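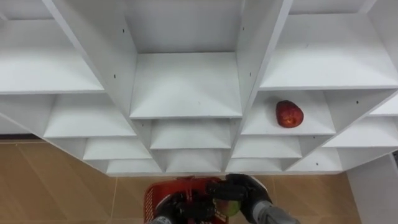 Shelf-picking cell, Baltum: setup and care FAQ

Last updated: 11/24/18

Does the basket arm need re-zeroing after a gripper swap?
Yes. Re-zero both arms, left first, then run program 257 at reduced speed.

How are the finger pads cleaned?
Damp cloth, no solvent. Fruit wax builds up at the finger joints — wipe there as well.

The picking arm stops short of the rear of a shelf. What should I check?
Shelf calibration. If the unit has been moved on the tiles, repeat the three-point touch-off. An error over 2 mm goes to Tayla Rutherford.

Can I tighten a gripper joint myself?
No. Tag the arm out and log the fault with Henrique Vilela in the Skosville workshop.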